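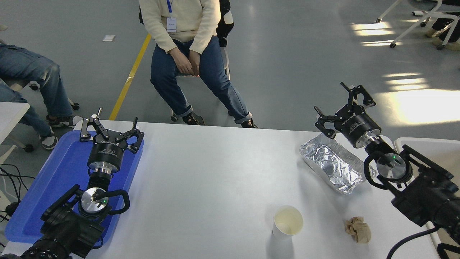 Two robotic arms at a white table, with a blue plastic tray at left.

Reporters covering the flooding in the Plesow valley will no longer have to travel with a government escort, the regional press office said in August, after nine news outlets refused to send crews under the old rules.

The escort rule was put in place when the first evacuation camps opened. Journalists had to register at the district hall by 7 a.m., ride in an assigned bus and submit a list of the people they planned to interview. Visits to each camp were limited to 40 minutes. Still photographs were allowed, but video of the food lines and the medical tents needed separate approval.

In a joint letter, the nine outlets said the system made independent reporting impossible. They said crews had been taken to the same two camps on every trip, and that requests to visit the settlement at Allus, where 466 people are registered, had gone unanswered for 10 days.

The press office said the rule was meant to keep roads clear for relief trucks and to protect the privacy of displaced families. It said no outlet had been denied access to Allus and that the delay was caused by damage to the only bridge on the north road.

Under the new rules, reporters with a valid press card can enter any camp between 8 a.m. and dusk. They must sign in at the gate and get consent before filming anyone inside a tent or clinic. Freelancers can apply for a temporary card, which the office says will be issued within one day.

Trevari, the aid group that runs three of the camps, said it had not asked for the escorts and welcomed the change. The group will keep its own policy of not letting cameras into its children's centers.

The news site Jitpraphai, one of the outlets that signed the letter, said it would send a crew to Allus as soon as the bridge reopens. It also asked the press office to publish the complete log of visits made under the escort system, including the requests that were turned down. The office said it was reviewing that request and gave no date for a decision.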